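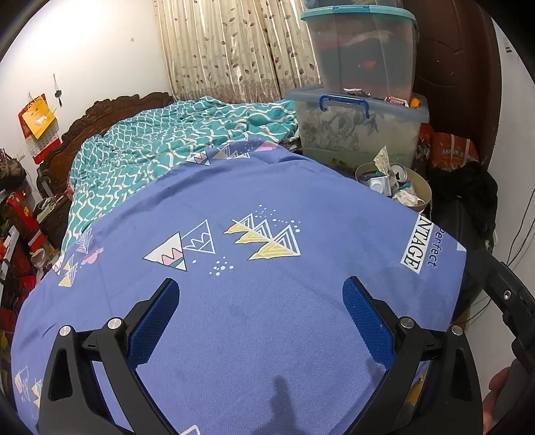 The blue blanket on the bed, April.

Review: Clirkau weighted blanket, queen, after 65 nights

I should say up front that I don't believe in weighted blankets. I didn't believe in them before I bought this one and I'm only slightly softer on the idea now. My sister-in-law swears by hers, but she also swears by magnet bracelets, so I took my time.

What I ordered was the Clirkau in the queen size, from Westix, who had it marked down with free shipping. The blanket comes in two parts: a quilted inner full of glass beads, and a cover that ties onto it at the corners and along the sides. I'm reviewing those two, and nothing about whether it will cure your nerves.

The claims

The box says deeper sleep, less tossing, calmer mornings. There is a leaflet inside with a graph on it. The graph has no numbers on the side, just a line going down and a drawing of a moon. I wrote to Clirkau and asked what the line was measuring. I got a polite reply thanking me for my interest in better rest and a code for money off a pillow.

So I kept my own notes, a line each morning. Did I wake up, did I get up, was I hot. It isn't science, but neither is the moon.

For the first week I slept worse. It felt like a dog had died on me. The second week I stopped noticing, and from there on my notes look pretty much like my notes from before the blanket, which I also kept for a while so I'd have something to compare with. I woke up just as often. I may have got back to sleep a bit faster. I wouldn't put money on it, and I did put money on it, so take that as you like.

Heat

The cover is sold as cooling. I kept the house cool all winter and was fine under it. By April I had one leg out most nights, and by the end of the month I'd gone back to my old cotton quilt when it was warm. If you live somewhere with humid summers I'd think hard before buying. The word cooling on the package seems to mean that the fabric is cold when you first touch it, which you could say of a bathroom floor.

The beads

My main worry going in. A neighbour had a cheaper one, a Tundeck, that leaked beads all over her hardwood within a month, and she was finding them in her slippers until Christmas. The Clirkau hasn't lost any that I know of. The inner is sewn into small squares and the stitching is tight and even. I pulled at a few seams harder than I would in normal use and they held. Credit where it's due.

The beads do shift within each square though, and after a few weeks you can feel that some squares are fuller along one edge. Shaking it out helps, if you can lift it. My mother couldn't, and I wouldn't give one to anybody who has trouble with their shoulders or wrists.

Ties

Not enough of them, and too thin. The inner creeps down toward the foot of the bed inside the cover until you've got a heavy bottom half and an empty flap at your chin. I ended up adding 2 more ties on each long side myself, using twill tape from the sewing drawer. It's been good since then. At this price it should have come that way.

Washing

Cover: machine, cold, hang to dry. No complaints, it didn't shrink and the colour hasn't faded that I can see. Inner: the label says spot clean only, the website says machine wash gentle, and the leaflet says to consult the label. I spot cleaned. I don't trust my washer's drum with that much glass.

Returns

The trial period is 60 nights. It starts from the day they ship it and not the day it arrives, which you learn from the fine print on the back of the packing slip. You also pay the freight back, and a parcel this heavy isn't cheap to mail. I'd missed the window by the time I'd made up my mind, and I suspect plenty of people do.

Compared with the others

I borrowed a Cheng from a friend, Lensa Moges, for a few nights. It's plainer, lighter, and has proper loops for the ties. The fabric is scratchier. If the two cost the same I'd take the Cheng and put a nice cover on it. The site claims over 1000 five-star reviews for the Clirkau, and the dozen or so I read were mostly written by people who'd had it for one night.

Would I buy it again? No, but I haven't given it away either. It's decently made, it stays on the bed in cold weather, and it's a good weight over your feet when you're reading. Wait for a sale, buy the twill tape at the same time, and check the ship date on your slip.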